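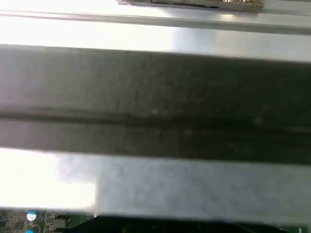
Close in, with the green circuit boards along the bottom.

Monday, April 17, 2023

Back at the Surkell workshop after a week off. The job is still the desktop towers. Harketari sends them in old and mixed, and we are meant to find out how much of the stripping down can be left to an arm and how much still needs a person with a screwdriver.

I did the first one by hand to get my eye in. Side panel, cables, card, memory, drives. It took me 16 minutes with the kettle on in the middle. I don't think I'm quick. The man I sat next to at Prenix could do one in half that and talk about football all the way through.

The trouble for a machine is the cables. A board stays where it is and a card sits in its slot, but a cable lies wherever the last person pushed it. I move them aside with the back of my hand and don't notice I've done it. When I wrote out the steps for the Tveit report I left that one out completely and had to go back and put it in.

Clips are the other thing. You feel a clip let go before you see it. I have broken plenty myself, so I'm not claiming much for people here.

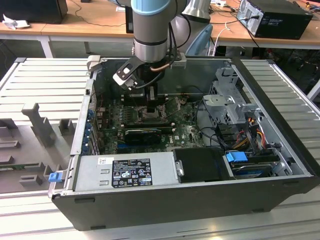
What I think so far

Shop-floor work like this is closer than housework. A computer case has corners and the parts are mostly where you expect them. My kitchen drawer has neither advantage. My sister asked me on the phone when she could have one to do the ironing, and I said to buy an iron she likes.

The Tveit people want a figure by May. They have 1,139 towers in the store and would like to hear that 90 per cent can be done without anyone standing over them. I would say 60 on a good day, and only for taking out cards and drives. I put that in the draft and then took it out again – I want another fortnight of towers before I sign anything.

Lunch was late. Swept up, found two screws that belong to nothing. Home by six, rain all the way.

To do tomorrow: label the trays, ask about longer screwdriver bits, ring the dentist.

Search this diary Go

Comments

towerblock: I repair these for a living and the cables are what takes the time for me too. 60 sounds high.

Pennyw: Still waiting for one that can put a duvet cover on.

old_solder: Keep the two screws. You will need them the day after you throw them out.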